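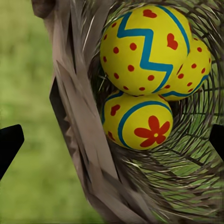 PART TWO: DATA
Chapter 5
Collecting Demonstrations in Simulation

In this chapter
5.1 What a demonstration contains
5.2 Choosing and placing objects
5.3 The view from the wrist
5.4 Recording sessions
5.5 Rejecting and keeping episodes
5.6 Splitting the data
Exercises

Chapter 4 treated the policy as a function from observations to actions and assumed that a set of training pairs was already to hand. We now drop that assumption. The present chapter deals with how the pairs are produced when the robot, the objects and the camera all exist only inside a simulator, and when the person supplying the actions is sitting at a desk with a hand controller.

The running task is called Nest. Eggs lie in a woven, nest-shaped basket and the gripper must lift one of them clear of the rim and hold it. The eggs in the opening figure are yellow and decorated with blue bands, red-orange dots, hearts and a flower. The gripper has two fingers, both black. The same task is used in Chapters 6 and 7, where policies are trained on the data gathered here, and the reader who intends to work through those chapters should keep the episodes recorded in the exercises.

5.1 What a demonstration contains

A demonstration, or episode, is a sequence of time steps that begins when the scene is reset and ends when the operator presses the stop button or the time limit is reached. Each time step holds an observation and an action. In the Nest task the observation consists of one colour image, the joint angles of the arm and the opening of the gripper. The action is the commanded change in gripper pose together with a commanded opening.

Note that the recorded action is the command and not the motion that followed. The two differ whenever a finger meets resistance. An operator closing on an egg will go on commanding a smaller opening after contact has been made, and it is this surplus command that produces the grip force. If the measured opening is stored in place of the commanded one, a policy trained on the result will close the fingers until they touch the shell and then apply no force at all. Students meet this fault often enough that Exercise 5.3 is given over to it.

Every episode also carries a header. The header records the random seed of the scene, the version of the simulator, the operator code, and a success flag. The seed is the most useful of these. With the seed and the list of actions an episode can be replayed and its images rendered again at a different size or under different lighting, provided the simulator version has not changed.

5.2 Choosing and placing objects

Objects are drawn from the Gomska set, which supplies the mesh, surface pattern and mass of each item. The decorated eggs were chosen for two reasons. Their shape is simple enough for contact to be computed cheaply, and their patterns give a visual encoder something to hold on to. A plain egg looks much the same after a turn about its long axis. An egg with a zigzag stripe on one side does not.

The pattern brings a risk of its own. If the egg with the zigzag is always on top and is always the one picked, the policy may learn to seek the zigzag and ignore the arrangement. Patterns should therefore be assigned to positions at random at every reset. Colour may be left fixed for a first data set and varied later.

The basket needs more care than the eggs. Its wall is drawn as overlapping strips, and its interior as thin twigs and green strands, but the contact model does not follow this detail. A smooth bowl stands in for the weave. The visible strands have no thickness as far as the physics is concerned, and a finger passes through them without force. Operators should be told so before their first session, as they otherwise tend to steer around strands that cannot be touched, and the detours then appear in the data.

5.3 The view from the wrist

The image is taken from a camera fixed to the gripper. The fingers enter from the left and right sides, and the rest of the view changes as the arm moves. Near the basket, much of the image may be rim and weave, with the background reduced to a strip of blurred green.

A wrist view has the advantage that the offset between fingers and object can be read from the image with no knowledge of where the robot base stands. Its weakness is that objects leave the view at close range. It is also common for one egg to be partly hidden by another. A policy given a single image must act on what remains visible, and the usual remedy is to supply a short history of frames. The length of that history is taken up in Section 6.4.

5.4 Recording sessions

The data set used in this book was recorded with the Sovside teleoperation package and contains 400 episodes. Sessions were limited to 50 episodes per operator, with a break between sessions. Longer sessions were tried and abandoned when the approach paths became noticeably more alike towards the end.

The following order of work is recommended.

Reset the scene and wait until the eggs have stopped moving.
Check that the target egg is marked on the operator's display. The mark must not be rendered into the recorded image.
Start recording before touching the controller.
Approach, close, lift and hold for 2 seconds.
Stop recording, then set the success flag.

The hold at the end matters. Without it the final frames show a rising gripper, and the trained policy has no example of being finished.

5.5 Rejecting and keeping episodes

Of the 400 episodes, 89 were flagged as failures by the operators. Failed episodes are excluded from the training set in Chapter 6 but they should not be deleted. They are needed in Chapter 7 to train a success classifier.

A separate question is what to do with an episode in which the first grasp slips and the second holds. Such episodes are kept and flagged as successes. They show how to recover from a state that a learned policy will reach sooner or later, and a data set made up only of clean first attempts contains no such states.

5.6 Splitting the data

Episodes, and never single time steps, are assigned to the training and validation sets. Neighbouring time steps are nearly identical, and a split made at the level of steps places near copies of the training images in the validation set.

Key terms: action, commanded opening, demonstration, episode, header, seed, success flag, teleoperation, wrist view.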